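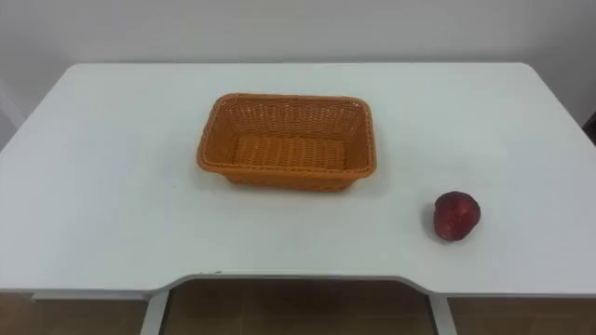
Paltano Writers' Circle
Minutes of the June meeting

Present: Aisling Ó Ceallaigh (chair), R. Numlow, D. Sulorard, T. Ó Dálaigh, M. Paltano (no relation to the town), and the undersigned taking minutes. P. Hale joined during item 3. Apologies from J. Brandt and from L. Osei, who sent pages anyway.

Started at 7:10 p.m.

1. Minutes of last meeting

Accepted with one correction. The May minutes said the group "agreed" that prologues should be dropped from the submission pile. Sulorard pointed out that four people said they were tired of prologues and the rest kept quiet. The line now reads "some members are tired of prologues."

2. The word count challenge

Numlow reported on the spring challenge, in which members were to write every day and log the total. Of 19 people who signed up through the mailing list, seven turned in a log at the end. Numlow called this a good result. The chair asked what it was a good result compared to. Numlow said the year before there had been no challenge, so there was no figure.

Ó Dálaigh asked if any of the seven had ended up with something they would show to a reader. Two said yes. Ó Dálaigh, who was one of the seven, said he had written a great many words about a lighthouse and that most of them were him trying to find out why there was a lighthouse. He does not plan to do it again.

Numlow feels this misses the point, as the purpose was habit. Sulorard said she has been hearing about habit for as long as she has been coming to writing groups and would like to see one person whose second draft was better for it. Paltano said hers was. Sulorard asked how she knew. Paltano said she could tell.

Numlow proposed running the challenge again in the fall with a lower daily count. Passed, with Sulorard and the undersigned against. Numlow will write to the list. It was requested that the message leave out the sentence about "unlocking" anything.

3. Critique format

This took up most of the evening.

The chair reminded everyone that under the present format the author stays silent while the others speak, then gets five minutes to reply. Brandt had asked by email that authors be allowed to say in advance what kind of feedback they want.

In favor: Paltano said she had brought a chapter in March wanting to know if the timeline made sense and got half an hour on whether her detective should own a dog. The timeline is still broken. Hale said the same had happened to him with a ghost story, where all the talk was about the font.

Against: Ó Dálaigh said that a reader who picks up a book in a store doesn't get a note from the author saying what to look at. He also said that when authors are asked what feedback they want, they ask about the part they already know is fine. Sulorard agreed and gave her own January pages as the case. She had asked about dialogue because she was proud of the dialogue. The trouble was that nothing happened.

The chair asked if a middle course would do: the author writes a question on a slip, folds it, and it is opened after the first round of comments. Numlow liked this. Ó Dálaigh said it sounded like a parlor game. The undersigned asked who would remember to bring slips. Hale said any paper would do.

Agreed to try the folded question for two meetings and then decide. The undersigned would like it noted that the last format change was also a trial, and it was never reviewed.

4. Pages read

Ó Dálaigh, opening of a crime novel, second version. General feeling that the first paragraph now works and the second repeats it. Paltano thought the weather could go. Numlow wanted more weather. Hale couldn't tell which brother was driving the car. Ó Dálaigh said that was deliberate. Three people said they had not taken it as deliberate. He will look at it.

Osei, short story, read aloud by the chair in her absence. Much liked. Discussion of the ending, where the sister comes back. Sulorard didn't believe the sister would come back after what was said on the porch. Paltano said people do come back. Sulorard said people do, but this one hadn't been given a reason on the page. The chair will pass on both views and will try not to make them sound like one view.

Hale's pages held over, as we ran out of time. This is the second month running and he has been put first for July.

5. Outside editor

Numlow has been in touch with a freelance editor who offers a Saturday workshop on "finding your voice." The fee would be split among those attending. The chair had looked at the outline and read some of it out. The morning covers voice. The afternoon also covers voice.

Sulorard asked what the editor had edited. Numlow didn't know but said the website was very good. Paltano said she would pay for somebody to go through ten pages line by line and tell her what to cut, and that she would not pay to be told she has a voice. Ó Dálaigh said he would go if there was lunch.

Numlow to ask for a list of published books the editor has worked on, and whether the afternoon could be given over to line editing. No money to be promised until there is an answer.

6. The anthology

Still no anthology. The chair has asked for final versions since February and has five pieces, two of them by the same person. Hale suggested a deadline. The chair said there had been a deadline. Hale suggested a real one. After some talk, the end of August was picked, and anything that comes in later goes in the next one, if there is a next one.

The question of a theme was raised again. Numlow would like "Thresholds." The undersigned asked if any of the five pieces had a threshold in it. One has a door. Left open.

7. Any other business

Paltano asked members to please put page numbers on their pages.

Ó Dálaigh has stopped reading a well-reviewed book on plot structure at chapter four and anyone who wants it can have it.

Closed at 9:25 p.m. Next meeting in July, same room, Hale's pages first.

Actions
Numlow: message to list about fall challenge; write to editor.
Chair: pass comments to Osei; reply to Brandt about the folded question; anthology reminder.
Sulorard: bring slips.
All: page numbers.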